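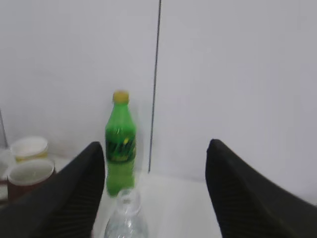 La limonade, petite encyclopédie personnelle

On appelle limonade, en France, une boisson gazeuse, sucrée, incolore le plus souvent, parfumée au citron. J'insiste sur « en France », car le mot change de sens dès qu'on passe une frontière, et je me suis fait avoir plus d'une fois (ma première « lemonade » américaine, commandée en terrasse, était du citron pressé sans la moindre bulle, et j'ai boudé comme un enfant).

Étymologie

Le mot vient de « limon », qui désignait autrefois le citron dans notre langue, et que l'on rattache à l'arabe et au persan. Le limonadier, lui, vendait bien autre chose que de la limonade : du café, des liqueurs, des sorbets, des eaux parfumées. Le terme a survécu dans le métier, et on parle encore d'un service limonade pour tout ce qui touche aux boissons d'un café. J'adore ce genre de mot qui traîne derrière lui trois siècles de comptoirs !

Histoire

Au XVIIe siècle, à Paris, des marchands ambulants proposaient déjà une boisson d'eau, de citron et de miel ou de sucre, portée dans un réservoir sur le dos. Pas de gaz à l'époque. Les bulles arrivent avec les travaux de Joseph Priestley sur l'eau chargée de gaz carbonique, dans la seconde moitié du XVIIIe siècle, puis avec Johann Jacob Schweppe, qui met au point à Genève un procédé de fabrication exploitable commercialement. Au siècle suivant, chaque petite ville ou presque a sa fabrique, souvent tenue par un brasseur qui remplit aussi des siphons.

La mienne s'appelait Plinero. Elle occupait une cour pavée derrière la gare, livrait le jeudi, et reprenait les bouteilles vides dans des casiers en bois que l'on entendait arriver de loin. J'ai retrouvé un de ses cahiers de livraison dans une brocante : pour un seul mois d'avril, 1 921 bouteilles sorties de la cour, dont 96 pour le café Nondis, qui devait avoir une clientèle drôlement assoiffée.

Composition

Eau, sucre, gaz carbonique, acide citrique et arôme de citron : la base tient en une ligne. Certaines recettes ajoutent du citron vert, et l'on arrive alors à ce que les anglophones nomment « lemon-lime », une famille à part entière, plus vive, moins ronde en bouche. L'acide citrique fait plus qu'on ne croit – sans lui, le sucre écrase tout et l'on boit du sirop à bulles.

À la maison, je m'en tiens à la recette de Puspita Raju, qui laisse macérer les zestes de 4 citrons avec le sucre toute une nuit avant d'ajouter le jus, puis l'eau pétillante au moment de servir. Son frère Sugeng y met du gingembre râpé. Ils ne sont pas d'accord, je me garde bien d'arbitrer (mais le gingembre, quand même...).

Bouteilles et bouchons

La bouteille à bouchon mécanique, avec son étrier métallique et son joint de caoutchouc, reste associée à la limonade artisanale. Les Britanniques ont eu la bouteille Codd, fermée par une bille de verre que la pression plaque contre le goulot, et que l'on retrouve encore sur le ramune japonais. Le plastique a gagné du terrain à partir des années 1970 et 1980 : plus léger, incassable ou presque, mais légèrement perméable au gaz carbonique, ce qui explique qu'une bouteille oubliée très longtemps au fond du placard finisse un peu molle en bulles.

Mélanges courants

Le panaché associe bière et limonade, en proportions variables selon la main du patron. Le diabolo demande un sirop, menthe ou grenadine dans la plupart des cafés, et le monaco réunit bière, limonade et grenadine. Au café Nondis, on servait un diabolo violette que je n'ai jamais retrouvé ailleurs, et que je commandais par 2 quand mon grand-père avait le dos tourné.

Voir aussi : citronnade, eau de Seltz, siphon, tonic, sirop de grenadine.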